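Boletín de usuarios del comedor de Wodville
08/12/2022

El plato pequeño y la merienda grande

Clirach ha vuelto a mandarnos su folleto. Papel grueso, letra verde, una flecha que baja. Según el folleto, el programa «Ración Justa» ha recortado un 44 % los restos de comida en el comedor del edificio Boyer, y la dirección tiene previsto extenderlo a los otros comedores de Wodville a partir de enero. La flecha sale de 3752 kilos y termina en 2099. La resta está bien hecha, la hemos comprobado. Lo que cuesta más es saber qué se está restando.

Para quien no haya pisado Boyer este año: el programa consiste en servir en platos de menor diámetro, quitar la segunda cuchara de guarnición y poner un cartel en el punto de devolución que pide «pensar antes de servirse». El seguimiento se hace con Tremero, una aplicación en la que el personal de cocina apunta al final del turno el peso de los cubos. Eso es todo. Por la implantación se paga una cantidad fija y luego una cuota mensual, y de ninguna de las dos hemos conseguido la cifra, aunque la hemos pedido por escrito dos veces.

Vayamos al dato. Los 3752 kilos corresponden a enero. Los 2099 corresponden a lo que el folleto llama «último mes completo de medición», sin decir cuál. Quien coma en Boyer recordará cómo fue enero: la cocina de la planta baja estuvo cerrada por la avería de la cámara frigorífica, hubo que tirar género y se sirvió catering de fuera en raciones cerradas que medio edificio dejaba a la mitad (aquel arroz con guisantes). Es un mes estupendo para empezar una gráfica si uno quiere que la gráfica baje. Con los mismos platos de siempre habría bajado también, y a lo mejor casi lo mismo. No podemos saberlo, y Clirach tampoco. 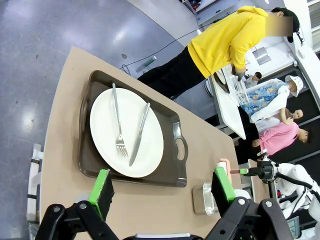
Tampoco sabemos qué se pesa. Gwenaël Guillot estuvo en cocina hasta el verano y cuenta que, al principio, al cubo iba todo: lo que volvía en los platos, las peladuras, el pan duro, la bandeja que se quedaba sin servir en la línea. Más tarde llegó la instrucción de apartar las peladuras porque «no eran desperdicio evitable». Puede que sea un criterio razonable. Pero si las peladuras entran en el primer dato y no en el segundo, la comparación no vale, y el folleto no dedica ni una nota al pie al asunto. Preguntamos a Hugo Vasseur, que firma la hoja de resultados por parte de Clirach, si el cambio estaba descontado. Respondió que «la metodología se ha ido afinando a lo largo del proyecto». Tomamos nota.

Luego está el número de comensales. En Boyer hay 1157 personas con tarjeta de comedor, y esa es la cifra que el folleto usa para presumir de alcance. Tener tarjeta y bajar a comer son cosas distintas. Desde que se aceptan dos días de trabajo en casa por semana, las mesas del fondo se llenan bastante menos, y cualquiera que haga cola a las dos lo nota. Menos gente comiendo deja menos restos. El dato que haría falta es el de gramos por comida servida, que Tremero permite sacar porque la caja registra cada comida. Lo hemos pedido. Nos han enviado otra vez el folleto.

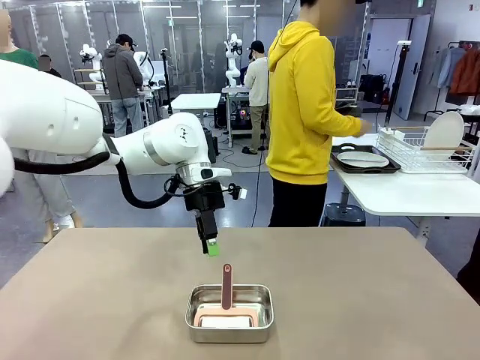
Brazo blanco y mesa en tono topo.

Conviene decir algo a favor, para que no se nos acuse de estar contra todo. Se tira demasiada comida y se tiraba demasiada antes de que llegara nadie a contarlo. El cartel es feo pero no molesta. Y servirse menos y repetir, cuando se puede repetir, es una costumbre sensata que muchos ya teníamos. El problema es que en Boyer repetir se ha puesto difícil: la línea de calientes cierra antes, y a quien vuelve con el plato vacío se le mira como si viniera a robar. Si la ración es más corta y la repetición queda a la vuelta de una segunda cola, el resultado se puede adivinar sin aplicación.

El resultado es la máquina del pasillo. Elif Naz Bozkurt, de la segunda planta, lleva desde la primavera preguntando por las ventas de las máquinas de bollería y bocadillos, porque en su pasillo ahora se vacían antes de las cinco. La empresa que las repone no da datos. Las papeleras de la planta no pasan por la báscula de cocina, así que el medio bocadillo que acaba allí no existe para el programa. Tampoco existe lo que la gente se trae de casa para completar. Un kilo que cambia de cubo figura como un kilo ahorrado.

De la literatura sobre el tamaño de los platos hablaremos otro día con más espacio. Basta con decir que el folleto la despacha con «numerosos estudios demuestran» y no nombra ninguno. Nos gustaría leer aunque fuera uno, preferiblemente hecho en un comedor de trabajo, con gente que come allí a diario y aprende enseguida cuánto cabe en el plato nuevo. A los quince días todo el mundo sabe apilar.

Varios lectores nos han escrito con la misma duda, de modo que la contestamos aquí.

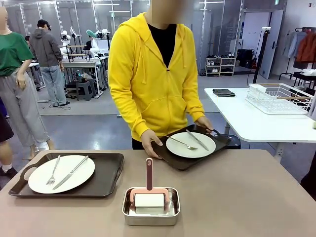 ¿Pueden cobrarme un suplemento si pido más cantidad en el primer viaje?
Según las condiciones que están colgadas junto a la caja, el precio del menú es único e incluye primero, segundo, pan y postre, sin mención alguna a gramos ni a diámetros. Si le cobran de más, pida el tique y mándenos una copia; tenemos ya dos casos y los estamos reclamando juntos.

Sigamos con lo que viene. La dirección quiere que el contrato se amplíe sin nuevo concurso, como «continuación natural del piloto». Un piloto se hace para averiguar si algo funciona, y para eso tiene que haber alguna manera de que salga mal. Aquí no la vemos. No se fijó de antemano qué reducción se consideraría suficiente, no se dejó ningún comedor sin cambios para comparar y la persona que mide cobra de que la medición guste. Anikó Major lo planteó así en la última reunión con la gerencia y le contestaron que había que tener «una mirada más positiva». Consta en acta, con esas palabras.

Tampoco nos convence el argumento del dinero. Se nos dice que el ahorro en compras financia la cuota. De ser así, las facturas de proveedores tendrían que haber bajado, y esas facturas son de la casa y no de Clirach; bastaría con enseñarlas. Sylvain Huet, que ha llevado las compras de otros comedores y se ha prestado a mirarlas con nosotros, calcula que una tarde le sobra para ver si hay ahorro o no lo hay. Seguimos esperando que nos abran la carpeta. Mientras tanto, el menú ha subido de precio, la fruta ha pasado de pieza entera a vasito y la sopa sabe, en opinión de quien escribe, a agua con buenas intenciones.

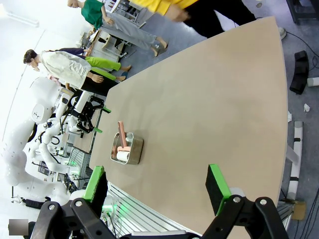
Bandeja metálica con un mango rosa asomando y un rollo blanco.

Hemos trasladado por escrito a la gerencia las peticiones siguientes, que repetimos para que nadie diga que no las conocía:

Que se publiquen los pesos diarios de Tremero desde el primer día, con indicación de qué se metía en el cubo en cada periodo.
Que los restos se expresen por comida servida y no por tarjeta emitida.
Que se pesen durante un mes las papeleras de pasillo en Boyer.
Que un comedor se quede como está hasta que haya resultados.
Que la línea de calientes vuelva a cerrar a su hora.

La última no necesita báscula y se podría conceder mañana. Si no se concede, sacaremos nuestras conclusiones sobre cuánto interés hay en que la gente repita en lugar de amontonar.

Quien quiera colaborar puede empezar por lo sencillo: apuntar durante una semana qué se sirve, qué deja y qué come después en la máquina. No será un estudio y no vamos a presentarlo como tal, ni a ponerle una flecha verde. Las hojas en blanco están en el tablón de la entrada, al lado del menú. Se devuelven en el buzón de usuarios, con nombre o sin él, y las iremos leyendo antes de la próxima reunión, cuya fecha la gerencia todavía no ha confirmado.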